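Fledavance Kitchen Arm: your questions answered
Last updated 2022-04-07

Will it fit on my worktop?
Very probably! The arm stands on its own rounded base and likes to have a board within easy reach, so most people clear a patch in the middle and leave everything else where it lives. Ours shares its counter with a toaster oven, a toaster, a row of mugs and jars along the back and a box of cinnamon oat bites, and we wouldn't dream of asking you to tidy more than that.

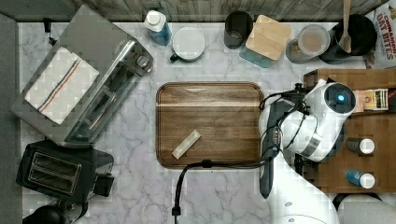
What can it pick up?
Small, everyday things up to 200 grams, from a wooden spoon to a wrapped snack. Soft food is trickier (butter on a warm afternoon, for instance), so do start with the Gentle setting and work your way up.

What does the blue light mean?
It glows on the camera module whenever the arm is awake. If it flashes, open the Skeltus app and you'll find a message waiting, usually a polite request to wipe the lens.

How long does it take to set up?
Allow 90 minutes the first time, and put the kettle on. Most of that is the Skeltus app learning your counter. Please keep the cable away from hot appliances.

Can I hire one before I buy?
You can, and we rather hope you will. Hire is £89 a month from our Sillitz showroom, and we take it off the price if you decide to keep the arm.

Does the Rostami gripper fit?
The older one doesn't, I'm afraid. The new version will, and we expect it in May.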